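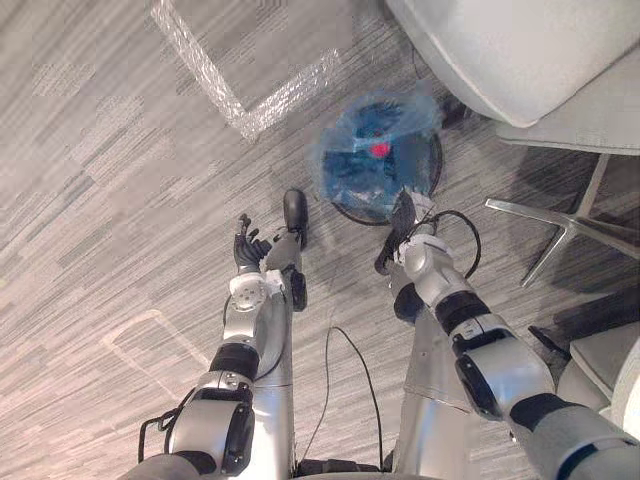

Blue bags come to the second floor

Well, the trash news is finally in, and I know a few of you have been waiting for it! Starting in October, every wastebasket on the second floor at Clurkent gets a blue liner, and the bags get changed at 4 p.m. instead of first thing in the morning. I've been going on about this since spring, so forgive me if I sound a bit pleased.

The blue ones come from Jarau, 800 to a case, and they're see-through enough that you can tell when a soda can has gone in with the paper. The old bags were solid black and tore if you looked at them funny. Carol Hebden, our office manager, ordered one case to try on the east side and liked them enough to get more.

They're cut big for our round baskets, so there's a lot of extra plastic puffing up over the rim. Fold it down on the outside and press the air out with your hand. I was skeptical, but it takes maybe eight seconds once you get the knack -- and yes, I timed it. 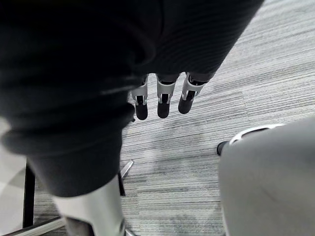
What changes for you

Not much, really. Leave your basket on the carpet beside your desk where it can be reached, and please don't tie the bag yourself. Tied bags have to be cut open to check for recycling, and Lino Caruso on the evening crew says he went through 16 of them in one shift.

Coffee grounds and anything drippy still go in the kitchen bin. We have carpet everywhere up here, and the spot by the printer has never been the same (you know who you are).

There are 181 baskets on the list, counting the meeting rooms, so the changeover will take a few evenings.
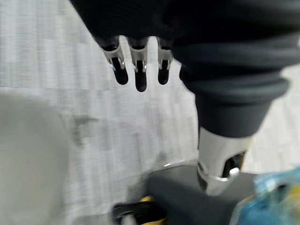 If yours gets missed, send Carol a note with your desk number and she'll add it to the next round. Spare liners will be in the supply closet, on the shelf under the paper towels -- take one, not a roll.

Comments (3)

Primo B.
Can we get smaller bags for the small baskets? Mine is going to look like a parachute.

Carol Hebden
Primo, I asked. Jarau has a smaller size but it's back-ordered. Fold it over twice for now.

Ettore D.
4 p.m. is right when I eat my orange. Please wait for the peel!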